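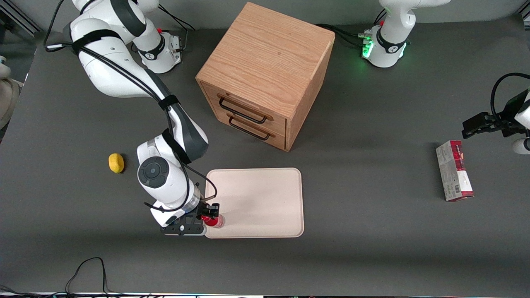

¿Se necesita licencia propia para pescar en el embalse de Rusdale si se acompaña a un socio?

Toda persona que sostenga una caña debe disponer de licencia a su nombre; el pase de acompañante solo autoriza la estancia en la orilla.

Publicado en julio por secretaria_jondmont
Sociedad de Pesca Jondmont

ribera_norte escribió:
Agradezco la aclaración. Solicito, no obstante, que se revise el criterio. Mi acompañante acude dos veces por temporada y la tarifa completa resulta desproporcionada.

secretaria_jondmont escribió:
La sociedad cuenta con 497 socios y el reglamento se aplica a todos por igual. Existe un permiso de jornada, que se tramita en la oficina de Jindham hasta las 14:00.
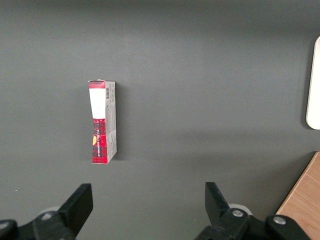 Caja pequeña con estampado de cuadros rojos y negros.

cebo_y_paciencia escribió:
Discrepo de ribera_norte. El verano pasado coincidieron 4 cañas en un mismo puesto del tramo Joubert, dos de ellas sin permiso. Quien abona la cuota tiene derecho a encontrar sitio.

ribera_norte escribió:
El tramo Joubert mide más de 600 metros. La falta de espacio obedece al reparto de los puestos y no guarda relación con los invitados. Por lo demás, compartir una mañana de pesca con una amistad es el motivo por el que muchos seguimos inscritos, y 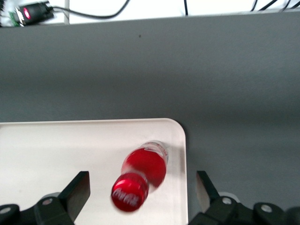 entiendo que el reglamento debería favorecerlo. Propongo dos jornadas anuales de invitado, sin coste y con aviso previo.

cebo_y_paciencia escribió:
Con aviso previo y fuera de la veda no me opondría. Gratis, sí.

secretaria_jondmont escribió:
Se toma nota de la propuesta. Deberá presentarse por escrito antes de septiembre. Entretanto, rige la norma vigente.

Contacto: oficina de Jindham | © Sociedad de Pesca Jondmont | Volver arriba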